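Getting candle wax out of a linen tablecloth

October 31, 2025

Print this post | E-mail this to a friend

So I finally got the wax out of my grandmother's tablecloth, and I'm so pleased with myself that you all have to hear about it!

It happened back in September, when Lesia Tkachuk came over for dinner and we let the candles burn right down (we were talking, it was late, you know how it goes). In the morning there was a dark red puddle the size of a saucer on white linen. I did what I always do with a laundry problem, I folded it up and put it on top of the dryer for weeks.

My neighbor Zorica Vidmar got me moving again. She told me to put the cloth in the freezer for 30 minutes, then crack the wax off with the back of a butter knife. Most of it popped off in big flakes, very satisfying. After that you lay a brown paper bag over the spot, another one under it, and press with a warm iron, no steam. Keep moving to a clean bit of paper.

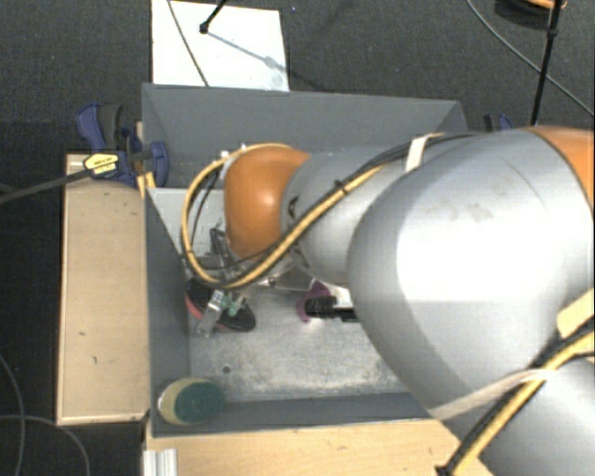 The iron got most of what was left, but red candles have dye in them, and the dye stayed put. I rubbed in a little dish soap, then soaked the cloth overnight in cool water with a scoop of Leka powder. For soaking I like something wide and low so the linen isn't all bunched up – an open rectangular bin, like the gray one in the photo, is just the right sort of shape. My kitchen sink is far too small for a cloth that's 82 inches long. By morning the pink was down to a shadow, and a second soak took care of that.

Then a normal wash on cool, and I hung it up damp in the bathroom. Please don't put it in the dryer until you're sure the stain is gone! I did that to a pillowcase once and it's a dust rag now.

The whole thing took me around 60 minutes of real work, mostly ironing. Next up is the gravy spot on the napkins, and I haven't got a plan for that one yet.

Recent posts
Ink on the couch, again
Do wool dryer balls do anything?
My Jivwood drying rack after a year
What I keep under the sink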